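Testau, im Juni
von R. Bagheri
2 Kommentare | 394 Aufrufe

Wieder einer dieser Abende, an denen ich mir einrede, Ordnung sei eine Frage der Methode. Im Heft von Elletti stand, man solle jedes Stück einzeln aufs Bett legen, glatt streichen, anschauen und dann erst falten. Anschauen! Als hätte der Pullover mir etwas mitzuteilen. Ich habe es trotzdem gemacht, allein schon, um hinterher sagen zu können, dass es Unfug ist.

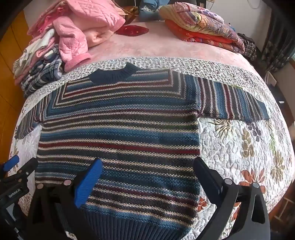

Im Schrank ist jetzt kein Fach mehr frei, und ich glaube nicht, dass eine andere Falttechnik daran viel ändert. Stoff bleibt Stoff. Beim Gestreiften kam ich allerdings ins Stocken. Oben laufen die Streifen in ineinandergesetzten Ecken um den Kragen, darunter geht es quer weiter, creme, dunkelrot, jeansblau, und ich frage mich, wer sich so etwas ausdenkt und wer es dann ausrechnet. Die Tagesdecke mit ihren Blumen macht es nicht ruhiger. Zwei Muster übereinander, da weiß man nicht, wohin mit den Augen.

Die Anleitung will nun: Ärmel nach innen, längs in Drittel, dann von unten aufrollen, damit alles aufrecht in der Schublade steht. Bei T-Shirts mag das gehen. Bei Strick habe ich meine Zweifel - der fällt um, sobald man den Nachbarn herauszieht, und nach einer Woche liegt alles wieder wie vorher. Auf Tellotside schreiben sie, man müsse nur dranbleiben. Das schreiben sie dort bei allem.

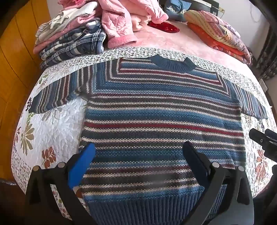
Ich habe dann doch klassisch gefaltet, Ärmel nach hinten, einmal in der Mitte, fertig. Sieht ordentlich aus und passt in kein einziges der Kästchen, die man angeblich braucht. Die Kästchen habe ich übrigens gekauft, schon im Frühjahr, sie stehen unter dem Fenster und enthalten Ladekabel und Knöpfe.

Aufhängen kommt auch nicht in Frage, davon kriegt Gestricktes Schultern wie ein Kleiderbügel. Zumindest das halte ich für erwiesen, den grauen vom Jahr 2000 habe ich so verdorben und bis heute behalten.

Morgen die Socken. Dazu gibt es im Heft zwei volle Seiten - ich lese sie vielleicht beim Frühstück, aber versprechen will ich mir davon nichts.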